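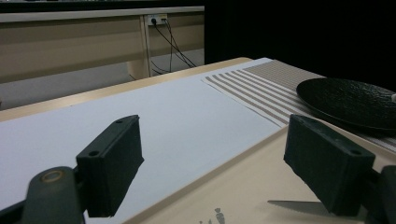
Mar 24, 2018

I have now had the Grondano starter kit for 16 days, which is long enough to stop being impressed by the box. The box is very good, by the way. Foam cutouts, a printed card on top, the whole thing. I wish the same person had been put in charge of the manual.

For anyone who missed my grumbling in the last post, the kit is a hand-held gripper with two fingers, plus a year of the Zavent service. You pick things up with the gripper, it records what you did, and Zavent is supposed to turn your recordings into something a robot arm can copy. The sales page says you can "teach any task in an afternoon." I have given it several afternoons and one entire Sunday.

The task I picked was setting a table. Placemat, plate, small things on or near the plate. I figured that if a kit aimed at home tinkerers can't deal with a placemat, we don't need to discuss the laundry folding demo.

First, the good. The gripper feels solid. The finger pads are plain blocks with a pair of screw holes on top, and I like that, because it means I can probably make my own when these wear out. The official replacements are $21 a pair plus shipping. The pivots are smooth and haven't loosened up on me so far.

Now the rest. The pads are dark green, and so are the arms. On a pale table that's fine. In front of anything dark they vanish, and the tracking software gets jumpy. My first batch of recordings came back with 13 clips marked "low confidence," and no explanation of what I should do differently. Support told me to "improve contrast in the workspace." The manual, which has a whole page on charging, doesn't mention it.

Flat things are the bigger problem. Cloth you can pinch and drag. A plate with a raised rim is manageable if you come at it from the side. But a sheet of paper lying flat on a table? Those blocks are too thick to get under it. I ended up sliding the sheet to the table edge and grabbing it there, and I would bet money that everyone in the promo video does the same between cuts.

Then there's the price. The kit is $1029 with the first year of Zavent included. What the second year costs is not on the site. I asked twice. The first reply thanked me for my interest, and the second said pricing would be announced in June. I don't love buying something whose running cost is a surprise.

A few people have asked how it compares with the Frimpong set. I only used that one for a weekend at a friend's place, so take this lightly. It was uglier, the grip was stiff, and the files stayed on your own computer. That last part matters to me more than it did a month ago. With Zavent everything goes up to their server, and if there's an export button I haven't found it.

Would I buy it again? At half the price, maybe, and with the second year in writing. For now I'm keeping it, mostly because the return window is 14 days and I can't count. Next I want to try the softer pads from Prikinetti, if they ever come back in stock.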